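Chapter 5
Knits and Sweaters: Sorting, Folding and Storing

In this chapter
Laying out knitwear on a flat surface
Telling knit structures apart by touch and stretch
Folding a sweater in thirds
Handling socks, hats and other small knits
Choosing between a shelf, a drawer and a box

Key terms: rib, gauge, neckline, ease, fold line, set crease, pilling

A woven shirt can hang on a wire hanger for a year and come off it looking much the same. A knit cannot. Woven cloth is made of threads that cross at right angles and hold each other in place. Knit cloth is made of loops, and every loop can open, lean or slide a little when weight is put on it. The same looseness that makes a sweater comfortable also makes it easy to pull out of shape in storage. Most of the damage seen in household knitwear happens in the closet, during the months when no one is wearing it.

Chapter 4 dealt with shirts, pants and other woven garments, and most of that work was done standing at a rail. The work in this chapter is done at a flat surface. A table is best if it is large enough for an adult sweater with both sleeves out. In most homes it is not, and a made bed is the usual substitute. Smooth the quilt first. Lumps in the bedding show up as lumps in the garment, and a sleeve that looks uneven may only be lying over a ridge.

Good light matters as much as space. Daylight from the side shows pilling, thin spots and small holes that a ceiling lamp hides. Strong direct sun is useful for inspection, but it makes pale colors hard to judge and will fade some dyes over time, so garments should not be left out in it once the sorting is finished.

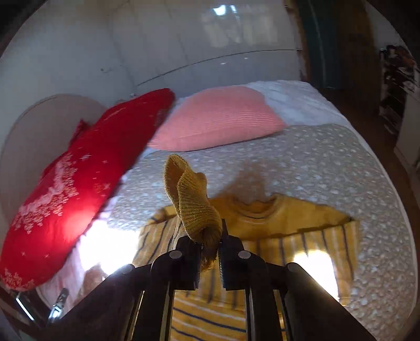

Begin with the largest pieces and work down. Lay each sweater face up, with the neckline away from you and the sleeves out to the sides. Run a hand from the neck to the hem to press out air. If the body has stripes, use them. Vertical stripes give a ready-made fold line, and horizontal stripes show at once whether the hem is level. Plain sweaters have no such guide, and it helps to find the center of the neckline and the center of the hem and line them up by eye.

The neckline deserves a separate look. It is usually knitted in rib, a structure of raised and sunken columns that stretches widthwise and springs back. A rib that no longer springs back has lost its ease, and folding will not restore it. Creases in a neckline are a different matter. Most will relax when the garment is laid flat. A crease that is still there the next morning is called a set crease and needs steam.

Small knits come next. Socks, hats, gloves and baby items are often rolled, and for short periods this does no harm. The common mistake is to turn the cuff of one sock over the whole pair. The outer cuff stays stretched for as long as the pair is in the drawer, and after a season it will not grip the leg. Lay the two socks together and fold them in half, or in thirds if they are long. Hats are stored flat with the brim turned down.

Case study: the Truscombe linen room

Hermenegildo Varela ran the clothing store at Truscombe, a residential school with 15 shelves set aside for winter knits. Sweaters there had always been hung. When he took over he had them folded and laid in short stacks, heaviest at the bottom, and put the small knits in shallow trays by size. His notes from the first April record two problems. The stacks leaned when they were built too high, and the trays were soon mixed up because the labels faced the wall. He lowered the stacks and moved the labels. The shelves stayed in that arrangement until the school changed its uniform.

His successor, Vinzenz Hollenstein, kept the stacks but added a sheet of plain paper between dark and light garments, after navy lint was found on a batch of cream cardigans.

Before you read on

Take one sweater from your own closet and lay it on a bed or table. Check whether the shoulders match, whether the hem is level, and whether the neckline returns to its shape after a gentle pull. Write down what you find. You will need the same sweater for the folding exercise in Section 5.2.

5.1 Reading a Knit

Gauge is the number of stitches in a given width of fabric. A fine gauge has many small loops and folds thinly. A heavy gauge has fewer, larger loops and makes a thick fold that takes up more of the shelf.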